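**Tracking drops out over bare table, anyone else?**

**gridach_fan**
Running our handheld gripper through the Zaugg visual odometry package, and the pose estimate keeps sliding sideways whenever the camera looks at plain tabletop. With clutter in view it's fine. Out of 243 demos I had to toss 19, all of them with long stretches of nothing but wood. Is there a setting I'm missing, or do I just live with it?

**hotlow_nights**
What's your feature cap? The default is 1,000 and on a low-texture surface most of those land on the grain, which repeats like crazy. I bumped mine to 3,000 and it got better – slower, but better.

**gridach_fan**
Still on the default! Will try that Wednesday. My hunch is the fingers are part of it though. They sit at the bottom of every image and never move relative to the camera when the gripper is wide open, so the tracker sees nice crisp edges with zero motion and decides we've stopped.
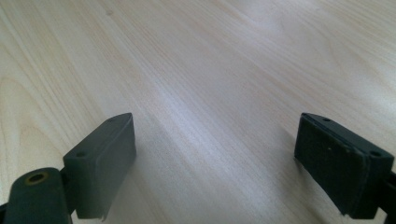

I did draw a mask back in February, but only around the pads. The shadow next to the right one is outside it, and it's pretty soft, so I figured it wouldn't matter. Same with the shiny band across the table. Now I'm wondering if the tracker grabs onto that glare too.

**covadonga_z**
Glare is your problem, I'd bet money on it. A reflection moves with the camera in a way the wood doesn't, so those matches are garbage. More features just gives you more garbage, sorry hotlow.

**hotlow_nights**
Disagree, the outlier rejection eats most of that. Worked on our table and ours is way glossier than I'd like.

**covadonga_z**
It eats them when they're the minority. On bare wood they might not be. Plot the inliers on one of the bad runs before you touch anything else. And grow the mask to cover the full finger travel plus the shadow.

**gridach_fan**
OK, plotted one. Nearly all the inliers are on the pad edges and the mounting block. So my mask file isn't even being loaded?? Checking the path in the Zinulden config now.

**covadonga_z**
Ha. It's relative to the launch folder, bit me too. – Covadonga Zabala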